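Notebook, June – wool dye trials, cont.

Brurneck yarn, batch 2. Scoured at 40 C, rinsed twice. Alum from Drundero, old jar, clumpy. Dry wt 268 g before mordant, forgot to weigh after. Damn.

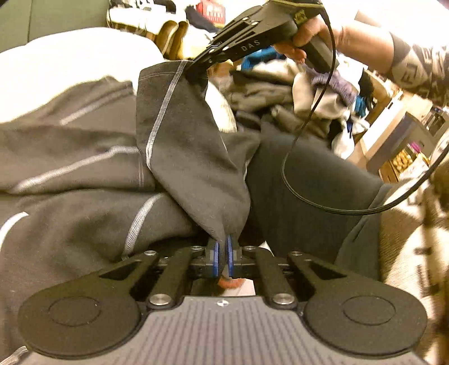 Walnut bath
Hulls soaked overnight in the Kudo pot. Strained through muslin, 300 g hulls to the lot. Came up more tan than brown – iron next time, just a pinch.

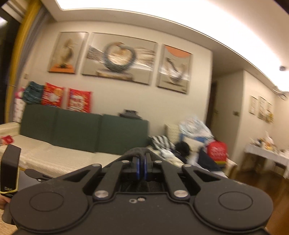
Living room, June.

Chie Morikawa thinks teh water is too hard. Could be. She's lending me her Solard test strips. Madder bath off the heat at 1725, left to cool in the pot, lid on. Don't stir it!!
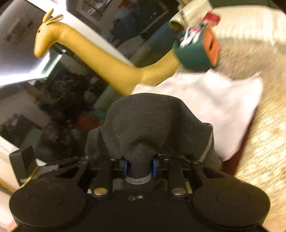

Skeins 3 and 4 go in the weld tomorow. Need more string for ties, and a second thermometer.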